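December, 7:40 in the evening

Home by four today, so I did the snack table at last. It has been sitting like that since the weekend people left, and I had been walking past it with my eyes on the floor.

Most of it was wrappers. I don't know why an empty chip bag takes up more room than a full one, but it does. I put the kettle on first and read the mail. Gas bill, a flyer from Bukley for winter tires, and a card from the Idero office with 3 signatures I can't make out. The card went on the shelf over the radiator with the others. Then I had run out of other things to do and went in.

I meant to go through it with one big trash sack and be finished in five minutes. It was slower than that. The gift bags are what hold me up, every year. I keep the good ones. The drawer in the hall is already stuck halfway because of them, and I said last December that I would only keep ones with strong handles.
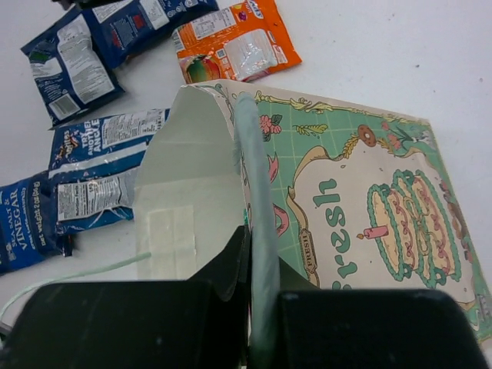

The cake bag, with the snack bags still out on the table.

I am keeping this one. The rope is thick and the picture is cheerful — flowers, a cake with green icing, a banner that says Fresh. There is tape stuck inside, and I'll see if it peels without taking the paper with it. If it tears I will leave it, since it's on the inside anyway. The green string I'll wind up and put in the tin with the rest. It will do for the Lisik parcel, which has to go out before the post office gets bad.

The snack bags all go in the trash. I used to wash the big ones and save them for something, and I never found out what.

Wiped the table twice, once with soap and once without. Found a pen down the back of the radiator that I'd blamed the Yoshida delivery man for walking off with in October. I owe him an apology, though he never knew I'd accused him.

The hall drawer came next. I took everything out and laid it on the bed by size. Kept 20, flattened, tall ones at the back. The rest went into the paper recycling, including a silver one I have had since the old apartment and never once used. The drawer shuts now.

Steps for the day, 1,284, nearly all of them between the kitchen and the bins.

Soup for supper, the end of the lentil. Bread is going stale, so toast tomorrow. Still to do: wrap the Lisik things, buy brown tape, call about the gas bill — it looks high to me.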